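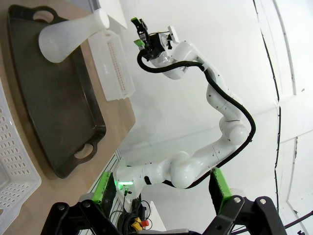
**DROVBRIDGE, 16 August 2019** - The prep room at Gisolier, a contract testing lab on the east side of town, has handed part of its daily glassware and plastics sorting to a pair of robot arms, and the six people who used to share that work have been moved to new schedules.

The arms work at a wooden table. Flasks, racks and baskets go out on the table at the start of a shift, and the arms pick up the pieces and set them in a tray or a rack for the next step. The grippers have two fingers each, with green tips. They replaced an earlier set that the lab tried in March and gave up on after a few weeks, when too many pieces were dropped.

Gisolier bought the system through Kurance, an equipment supplier that also handles the service contract. The company would not give the price.

Staff in the prep room sorted 1,441 pieces in the last full week before the change, according to a notice posted by the break room. In the first full week with the arms running, the machines handled 790 and people handled the rest. Narrow-necked flasks lying on their sides are still the slowest item. When an arm fails to get a grip on the second try, it stops and a light comes on at the supervisor's desk.

"It's slower than I am on a good day," said Jaxon Dufour, who has worked in the prep room for eight years. "But it does the same thing at 4 in the afternoon that it did in the morning, and my wrists don't hurt when I go home."

Dufour now spends most of his shift checking pieces for cracks and residue, filling out the log and resetting the table when a run is finished. He said the checking is more tiring in its own way. Under the old setup he talked with the person next to him while they sorted. Now the two of them are at opposite ends of the room.

No jobs were cut, the company said. One open position in the prep room was not filled. Two workers moved to sample intake, where the hours start earlier, and one of them has asked to move back.

Pay is the main thing still being argued over. The prep room workers are asking for a higher rate for anyone trained to restart the arms and clear a stop. At the moment the training takes 2 days and comes with a certificate, but the hourly rate stays the same. A meeting on the question was held last month and ended without an agreement. Another has not been scheduled.

There have also been changes to how the room is run. The radio is off during runs so that staff can hear the stop alarm. Anyone who needs to reach across the table has to pause both arms first, and the pause is recorded under that person's badge number. Several workers objected to the badge record when it was brought in. Managers agreed to keep it out of performance reviews, and that promise was added to the written room rules.

Lunch breaks are now staggered. Before the change the whole prep room ate together at noon.

Guzmán, the laundry and linen firm two doors down, sent a group to look at the system earlier this summer. A manager there said the firm was interested in something similar for sorting small bags, but had not asked for a quote.

Gisolier plans to keep the arms on the day shift through the end of the year. A night run without staff in the room was part of the first proposal and has been put off. The lab said it would need fewer stops per shift before trying it, and did not give a target.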